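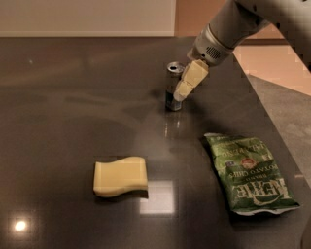

Pourquoi la ligne de bac entre Mornport et Ostport perd-elle des passagers en hiver ? Les horaires d'hiver ne correspondent plus aux heures d'embauche du port, et une partie des habitués prend désormais la route.

Rapport de projet, licence de géographie, deuxième année
Remis le 27/04/2019

1. Contexte

Mornport et Ostport se font face de part et d'autre de l'estuaire du Yeo. Le bac transporte des piétons et des cyclistes. Par la route, il faut remonter jusqu'au pont de Genuvholm, soit un trajet de 23 kilomètres. Jusqu'à la fermeture de la conserverie, la plupart des passagers travaillaient sur la rive opposée à leur domicile. Aujourd'hui, le public est plus varié : lycéens, employés du port, retraités qui vont au marché d'Ostport.

Notre groupe a voulu savoir qui utilise encore la ligne hors saison et ce que deviennent ceux qui l'ont quittée.

2. Méthode

Nous avons distribué un questionnaire papier sur les deux embarcadères, le matin et en fin d'après-midi. Nous avons récupéré 79 questionnaires exploitables. Les feuilles remplies à moitié ont été écartées, sauf quand seule la question sur l'âge manquait. Nous avons aussi relevé les horaires affichés à chaque saison et consulté les comptes rendus du conseil municipal de Mornport conservés aux archives.

Les questions portaient sur le motif du déplacement, la fréquence, le mode de transport utilisé pour rejoindre l'embarcadère et la solution de remplacement quand le bac ne circule pas.

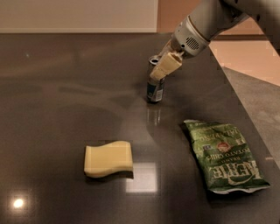 Les réponses ont été saisies dans un tableur, puis relues par un autre membre du groupe. Les motifs « travail » et « formation » ont été regroupés après la saisie, car plusieurs apprentis avaient coché les deux cases.

3. Résultats

Le travail et la formation arrivent en tête des motifs, devant les achats et les visites familiales. Le premier départ de Mornport est avancé en été et retardé à partir de septembre. Or les équipes du matin du port d'Ostport commencent à la même heure toute l'année. Les salariés concernés déclarent prendre la voiture en hiver, souvent à plusieurs. Quelques-uns continuent de le faire au printemps, alors que l'horaire leur convient à nouveau.

Le tarif est peu cité. Le passage simple coûte 2 euros et les abonnés le jugent acceptable. Les remarques libres concernent surtout l'abri de l'embarcadère d'Ostport, ouvert au vent d'ouest, et l'absence d'information en cas de brouillard.

4. Limites

Nous avons interrogé des personnes présentes sur les embarcadères. Les anciens passagers qui ne viennent plus du tout nous échappent donc en grande partie. Une enquête sur le parking du port aurait complété ce travail, mais l'autorisation nous est parvenue après la fin de la période de terrain.

5. Propositions

Maintenir toute l'année le premier départ d'été, au moins pendant un hiver d'essai. Afficher les annulations à l'arrêt de bus de la mairie de Mornport, où passent la plupart des lycéens. Fermer le côté ouest de l'abri d'Ostport.

Annexes : questionnaire, grille de saisie, relevé des horaires.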